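Flolex two-arm bench cell, long term review (setup, upkeep, one repair)
Rating: 4 out of 5

Had the Flolex cell since August. Two arms, two grippers, controller box, the overhead view software, and the sim side that comes with it. Bought it for a small produce sorting job, one item at a time off a mat and into a box or a crate. Writing this fast between shifts so forgive the order.

Unboxing and mounting. Arms come in separate foam, bolts bagged and labeled, good. Base plates are heavier than you expect, get a second person. The printed guide says mount both arms and then level. Don't. Level one, torque it, then do the other off the first. I did it their way and spent a Saturday shimming. Cable exit on the left base points the wrong way if your bench is against a wall, no way to rotate it that I found.

Power up was fine. Homing was fine. First firmware update hung at the end on the right arm, sat there for 35 minutes, I pulled the plug and it came back OK. Support later told me to wait longer. How long, they didn't say.

Layout. This is where the time goes, and where the sim earns its keep. You build the bench in the software first, drop in your containers and your work surface, look straight down, and push stuff around until both arms can get where they need to go. My test layout is a marble top, round mat in the middle, cardboard box upper left, slatted crate upper right, one eggplant on the mat. Eggplant because it's shiny and an awkward shape, wide at one end. If the grasp planner can deal with that it can deal with a zucchini.
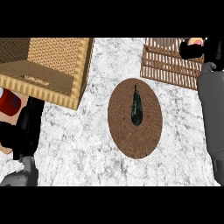 Reach check is one button. Goes red where an arm can't make it. I had the crate too far back on the first three tries and would of drilled the real bench for it if I hadn't run the check. Moved it in, green, done. The clearance check between the arms is a separate button and it's buried two menus down, under Safety, and it does not run by itself when you move things. Run it every time. I skipped it once and scuffed a forearm cover on the real cell. My fault but still, why is it two menus down.

Calibration. Overhead camera to arm calibration uses a printed board, flat on the bench. Print it on stiff stock. Plain paper curls at the corners and you'll chase a small offset for days, ask me how I know. With the stiff board it took 40 minutes for both arms and it has held well. I redo it every month and any time someone leans on the bench. Software remembers the last good one and you can roll back, very nice, used it twice.

Grippers. Stock fingers are OK. The pads wear. Mine were polished smooth after almost 3,000 picks and long smooth stuff started rolling out. Levura makes a softer pad that fits with the same two screws, a bit thick so you have to redo the finger zero after. Worth it. Clean them with mild soap and water, let them dry all the way, no solvent. I tried solvent on one old pad and it went gummy overnight.

The repair. Right arm gripper started faulting, code 191, "finger position mismatch". Only on open, never on close. Manual says replace gripper. Didn't want to do that on a unit this new. Took the cover off (four small screws, one is under the sticker) and the connector for the finger encoder had backed out partway. Pushed it home, put a dab of the removable thread stuff on the cover screws, strain relieved the cable with a small tie so it can't tug when the wrist rolls. Rezeroed, ran it slow for an hour with nothing in the fingers, then full speed. Hasn't come back. Checked the left one too while I was at it, that one was seated fine but I tied it anyway. Lock out the power before you open anything, the e-stop alone does not kill the 24 volt side.

Regular upkeep, what I do. Wipe the arms down weekly. Base bolts monthly, mark them with a paint pen so you can see if one has moved. Pads when they look shiny. Back up the controller config to a stick before any update, the export doesn't include tool offsets unless you check the box, which is off by default!!

Compared to the Gerow I used at my last place: Gerow has the nicer pendant and the better manual by a mile. Flolex has the better sim and it's quicker to re-lay out a bench. If your layout never changes get the Gerow. Mine changes all the time.

Gripes: fan noise from the controller, the menus, teh manual. Spare covers are backordered, still waiting on mine.

Would buy again, yes. Knocked a star off for the clearance thing and the export checkbox.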